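Can a small group license a rock musical, and how loud does it need to be?

Posted in Community Theater Help, May 2023

Gurkside

Hi all! Our group has been doing comedies and murder mysteries forever, and at our last meeting we finally voted to try a rock musical next February. I am over the moon. I've wanted this since I was in the chorus in high school!

Two things I can't work out. First, our hall seats 95 and we'd run six nights. Do the licensing houses bother with groups our size, or do they want a big deposit up front? Second, the band. The score calls for five players (two guitars, keys, bass, drums) and the hall is basically a brick box. I'm worried the singers will get buried. Do we mic everybody, or put the band somewhere else?

We've started warm-ups at my place.

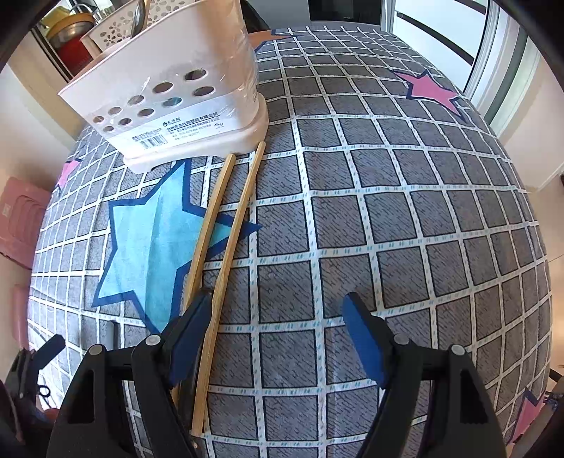
Chopsticks on the gray bedspread

The drum book looks hard but so much fun. Any advice welcome, even if it's "pick a smaller show."

Ouali

Oh, you are going to have the best time! We did our first rock show in a room that holds 85 and it's still the one people bring up at parties.

On the license: yes, they deal with small groups every day. You fill in your number of seats, ticket price and number of performances, and they send a quote. Ours had a royalty per performance plus a rental fee for the scores, and a deposit on the books that we got back (minus one vocal book that somebody had marked up in pen – use pencil!). Apply before you announce anything. Titles get restricted when a tour is coming through, and you don't want posters up for a show you can't do. We paid $634 for the scores and rehearsal tracks together, but that was a while back and a different title, so get your own quote.

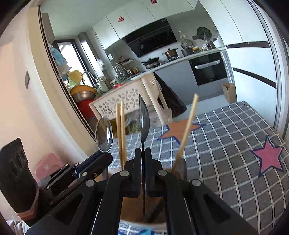
Chopsticks and a bamboo skewer in the cup

Now the band. Drums are your whole problem. Everything else has a volume knob. Ask your drummer to play with rods (bundles of thin dowels) for most of the show and save the real sticks for the two or three big numbers. Ours grumbled for a week and then loved them. Hang heavy drapes behind the kit, turn the guitar amps so they face the players' own heads, and put headset mics on your leads only. The ensemble can go without if they're downstage. 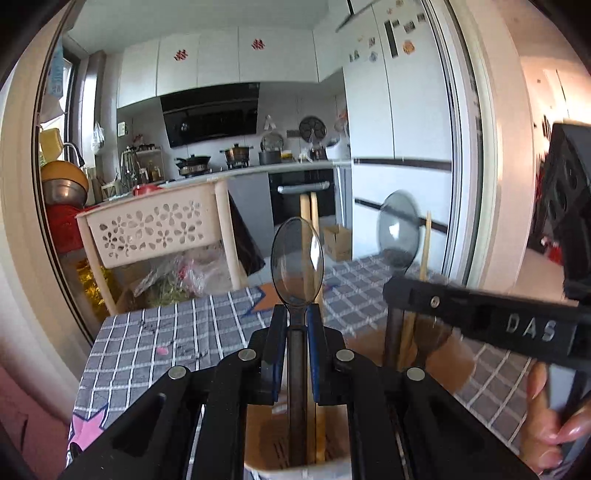

Also, do a full sing-through with the band at least two weeks before you open, in the hall itself. We left ours until tech week and spent the whole night changing keys and moving amps when we should have been running scene changes. The cast gets such a lift from hearing the real band, too. You want that early!

Jalwood

pick a smaller show lol

no but really we did one with just piano and a cajon and it was fine. check the license lets you cut players first, some don't

Rastham

Agree with Ouali on nearly all of it, except I'd mic the ensemble as well if you can borrow the gear. Rock harmonies are thick and the words go first. We rented eight headsets and a small desk for roughly $1000 for the run, and it was the best money we spent. Label every pack with the actor's name and change batteries at intermission. Have fun, and please come back and tell us which title you got!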